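Why I still make a paper newsletter

31/12/2022

Last day of the year, the dishes can wait, and I just folded the final copy of Drura. For anyone new around here, Drura is the little paper newsletter I write, print and mail out from my kitchen table. It goes to 70 people, mostly folks who used to live in Zekdale and moved away, plus a few who never left and just like getting mail.

I get asked a lot why I don't just send an email. I do have a blog, obviously, you're reading it! But an email gets opened in line at the grocery store and then it's gone. A folded sheet of paper hangs around. It sits on the counter, it gets a coffee ring on it, somebody's aunt reads it in the bathroom. I love that. I once visited a reader who had 11 old copies clipped to the side of her fridge, and I was so pleased I forgot what I'd come over for.

The routine hasn't changed much. I write on weeknights after supper, usually too long, and then spend a whole evening cutting. The printing happens at Grerberg, the copy shop on the corner by the bus stop (the one with the bell that sticks). They know me by now, and they know I'll want the cream paper and then complain about what the cream paper costs. December was rough on that front. I ended up with plain white and I have to say it looks fine, maybe even a bit crisper, though I miss the cream.

Then there's the folding. Each copy gets folded into three, and I've tried every trick going — a ruler, a butter knife, the back of a spoon. The spoon wins. You get a nice sharp crease and your fingers don't go gray from the ink.
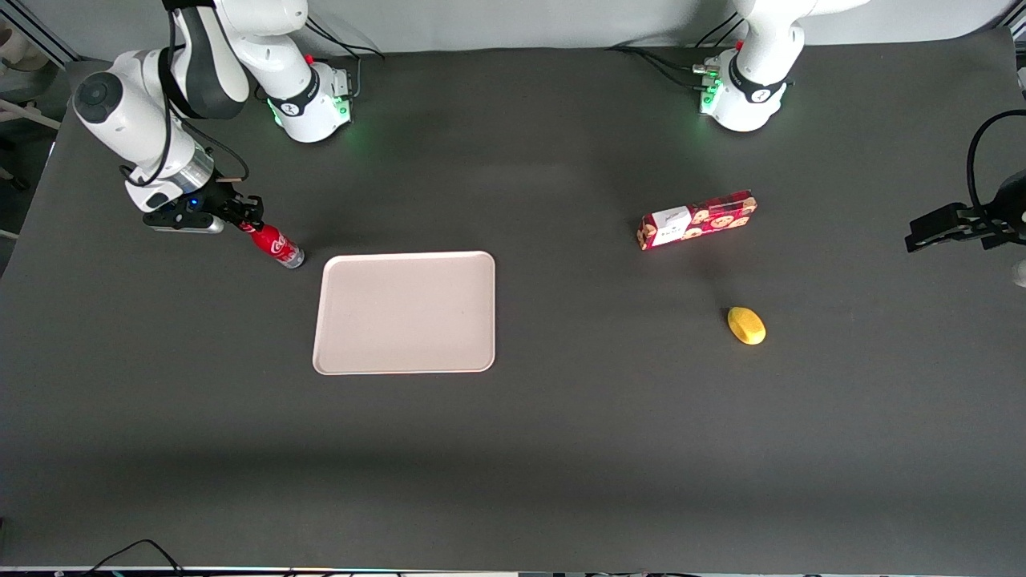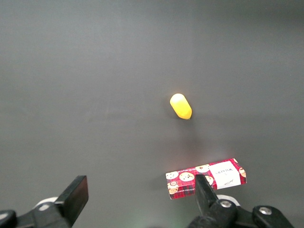
Drura, Issue 3, page 11

We only got to three issues this year, by the way. I'd promised four. The summer one got as far as a pile of notes and a recipe for cold cucumber soup, and then it was too hot to think and the printer was closed for vacation anyhow. A couple of readers wrote in to ask if theirs had gotten lost in the mail, and I felt awful telling them there wasn't one. (The soup recipe is going in the spring issue, I swear.)

What I didn't expect when I started was how much comes back. People write letters! Real ones, with crossed-out words and arrows up the side. Somebody sent a long page about the old Sorrentino bakery and its almond rolls, and after I printed a bit of it I heard from people arguing over whether they were almond or hazelnut. I remember almond. I'm not budging — but I did print the hazelnut side too, so it was fair.

Plans for next year: bigger type, since my own eyes are begging for it, and a proper letters page so I can quit squeezing everyone into the back corner. I'd also like to find cheaper envelopes that don't taste like an old shoe. If you've moved, send me your new address before the end of winter, and please write it clearly. I've still got one from October that could be a 1 or a 7, and I've been taking turns.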